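About Wosteck

Odds and ends, sorted and sent on.
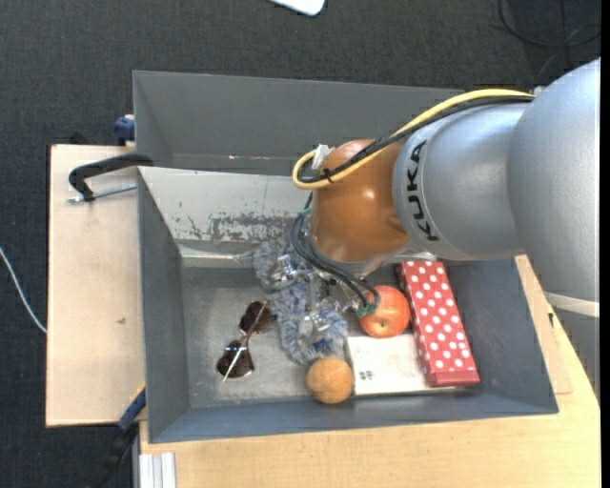
Photo: Damilola Akande / Wosteck

Sunglasses, an apple, something fluffy in blue-grey and white. A fairly normal bin for us. We take mixed household bits from shops and house clearances, sort them, pack them and get them out agian — mostly same week.

Started by Oluwatosin Nnaji with 40 bins and a borrowed van. Now 200 bins, two floors at Oyelaran Yard, around 900 parcels a week.

Small stuff only. No furniture, no paint, no glass jars please.

Drop-offs weekdays, side door. December hours to follow, will post them here when there sorted.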